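Zosura Hand Kit

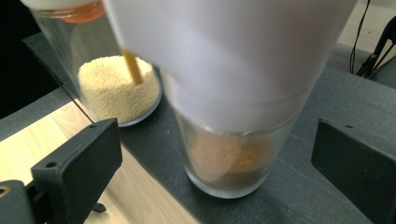

Paper funnel set in a glass holding tan-brown powder, with the kit's two black fingers to either side.

The Zosura Hand Kit is a hand-held gripper tool with a camera, sold by the robotics firm Garnside together with a paid training service. A person holds the tool and does a job with it, such as pouring or sorting, and the recordings are used to teach a robot arm the same job. Garnside markets the kit to small food businesses, test kitchens and laboratories under the slogan "Show it once." The slogan has been disputed by several buyers and does not match the company's own setup guide, which asks for 63 recordings of each task before training begins.

Background

The kit grew out of an earlier Garnside product, the Bromier arm, which was sold with a hand controller that many owners found slow to learn. The tool was designed by Sándor Bakos, who had worked on the arm's wrist joint. Bakos argued that people move more naturally when they hold the gripper themselves. Early promotional material claimed the change would cut setup time "to an afternoon." The phrase was dropped from later brochures without comment.

Design

The kit has two flat, blocky black plastic fingers with small holes in them. Garnside calls the holes accessory points, although the only accessory in its catalog is a pair of rubber pads, sold separately. The camera is carried on the tool and looks out past the fingers, so recordings show the work from close up.

Plastic is a questionable choice for kitchen work. The setup guide warns against lifting "tall or heavy glassware" with bare fingers but gives no height or weight at which the warning applies.

Powder and grain tasks

Transferring dry goods is the use most often shown in Garnside's sales material. The usual setup involves drinking glasses, a rolled or folded paper funnel, and something fine to pour. Paper funnels are cheap and easy to replace, but they also bend and shift, and a robot trained on one funnel may do poorly with the next. Garnside describes this as "natural variety" and says it improves results. It has not published a comparison with a rigid funnel.

Clear glass presents a further problem, as its edges and reflections can be hard for a camera to read. The company's product page lists "transparent containers" among supported objects. A footnote limits that support to bright, even lighting.

Service and pricing

The kit costs $220. The training service is billed per task, and the price is given only on request. Recordings are uploaded to Garnside, which returns a finished program for the Bromier arm. Programs do not run on arms from other makers, a limit that appears on page 5 of the terms and nowhere in the main advertising. Orders received after noon on Friday are not processed until the following week.

Reception

The most detailed independent review was written by Ildikó Barta for the trade newsletter Farkas. Barta praised the tool's light weight and found the recording software easy to use. She was less impressed by the service, reporting that her powder transfer task had to be submitted 2 times before a working program came back, and that she was charged for both. Garnside replied that the first set of recordings had been "inconsistent" but did not say in what way.

Barta also questioned whether a business that moves small amounts of powder between glasses needs a robot to do it. Garnside's answer, printed in the July issue, pointed to "future savings" and gave no figures.

See also

Bromier arm
Robot training by demonstration
Powder handling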